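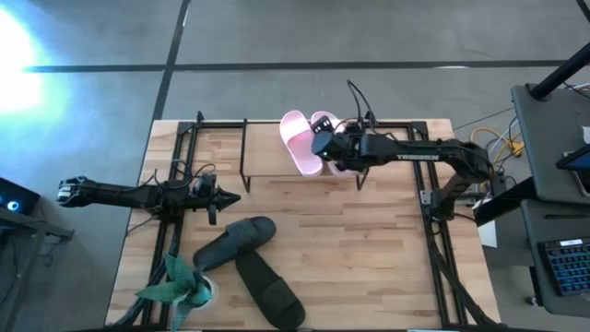 About > Our Story > Kotero House Shoes

Hi, I'm Natsumi Sasaki, and I run Kotero. We sell slides, house shoes and the little racks you park them on, and that's pretty much the whole business!

I grew up in a home where your shoes came off at the door and you stepped into something comfy. When I moved into my first apartment I couldn't find a plain slide I liked for under $60, so I started ordering small batches and selling the extras to coworkers (sorry, everyone on the third floor). The first batch was 68 pairs. I stored them in the bathtub for most of November.

These days we keep some 400 pairs in stock, mostly in black and pale pink, because those are the colors people keep asking for. I tried a mustard once. We still have mustard.

The racks came later. My own entryway is 28 inches wide, so I wanted something low and narrow that a pair could sit next to or under — no drawers, no lid, nothing to put together on a Thursday night when you're tired. Our first one was called the Matei and it's still the one I use at home, next to a plant I keep forgetting to water.

Orders placed before noon ship the same day. If your slides don't fit, write to me and we'll swap them, even if you've already worn them around the kitchen for a week.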